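**Sheers shrank?? or did I measure wrong**

**durnura_dee** wrote:

Ok so I finally got rid of the blinds in the upstairs room and put up white sheers, the kind with the little grid woven into them. I LOVE the light. Mornings used to be a cave in there and now I can drink my coffee by the window without a lamp on.

Trouble is, I washed the panel before hanging it (the Fokel label said 40 degrees, gentle) and I'm pretty sure it came out narrower. It doesn't reach all the way across now. I've got it pushed to the left and the brown window frame shows on the right.

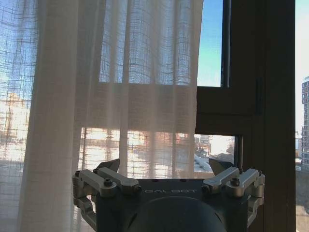

I paid for two panels and only opened one, so I could hang the second. But then do I lose the airy look? Also the side hem has gone kind of wavy and it's bugging me more than the gap.

---

**cascombe_kid** wrote:

Hang the second one. Sheers want to be about double the width of the window or they look like a bedsheet. Mine are 90 inches of fabric on a much smaller window and there's still plenty of light.

---

**EverettDoucet** wrote:

Gonna disagree with the double width thing. If the fabric already has a visible weave, doubling it up gets busy, grid on top of grid. I'd leave one panel and enjoy the bit of sky.

For the hem: iron it on low, slightly damp, with a cotton cloth over it. Pull it straight as you go but don't stretch it.

---

**cascombe_kid** wrote:

You don't overlap them, Everett. One each side, they meet in the middle. And one panel shoved over to the left looks like you ran out of money lol

---

**EverettDoucet** wrote:

I did run out of money, that's how I know it looks fine.

---

**jiang_upstairs** wrote:

Did you measure before you washed it? Loose weaves can pull in sideways and you get some of it back if you rehang them damp. I spritz mine, run my hands down the folds and leave them overnight. Worked on two out of three for me, the third stayed stubborn.

Oh and what's across the street? If there's a building facing you, think about after dark. Sheers do nothing once your lights are on.

---

**durnura_dee** wrote:

No I did not measure, because I am a fool. There's a tan building over to the left, so yeah, the night thing is a fair point, hadn't thought of it!

Trying the spritz tonight. I gave the hem 15 minutes with the iron and it's better at the top, still wiggly lower down. Second panel stays in the bag for now (sorry cascombe).

---

**cascombe_kid** wrote:

Wash it before you hang it, at least. Otherwise they won't match in length.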